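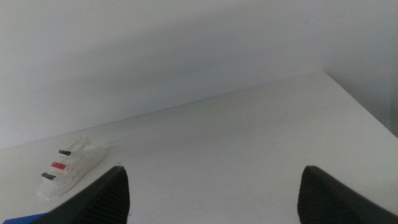 2 min read

Transferring your cash ISA to Flosdale: your questions

Last updated 25 June 2019

Can I move an ISA I already hold with another provider?

Yes. We accept transfers into the Flosdale Easy Access ISA and the Flosdale Fixed ISA. We don't accept transfers into the Asadi Regular Saver, as it is not an ISA.

How do I start?

Fill in the transfer form online or pick one up at our Honunville branch. You will need your National Insurance number and the account number of your old ISA. Please don't withdraw the money yourself. If you do, it loses its tax-free status and may use up this year's allowance when you pay it back in.

How long does it take?

Most cash transfers are finished in about 6 working days once your old provider has the form. Transfers from a stocks and shares ISA take longer -- the investments have to be sold first.

Can I transfer only part of my balance?

You can split money from earlier tax years however you like. Money paid in during the current tax year has to be moved in full. So if you hold £1525 from earlier years and have paid in £428 this year, you could leave the £1525 where it is, but the £428 must move as one sum or stay put.

Will my old provider charge me?

Possibly. Easy access accounts are usually free to leave. Fixed rate accounts closed early often carry a loss of interest, and we can't refund it. Check your terms before you send the form.

When do I start earning your interest?

From the day the money reaches us. The Fixed ISA rate is held for you while the transfer is going through, even if we withdraw that issue from sale.

I applied last December and have changed my mind. Can I cancel?

The cancellation period is 14 days from opening, so it will have ended. You can still transfer out. On a Fixed ISA the early closure charge applies.

Can I do this through the Codeo app?

Not yet. The app shows your balance once the transfer is complete, but the form is only on the website or on paper.

Who do I contact if it is late?

Write to Esmaeil Esfahani, Savings Transfers, at the Honunville branch, or send a secure message from your account. Quote the reference on your acknowledgement letter.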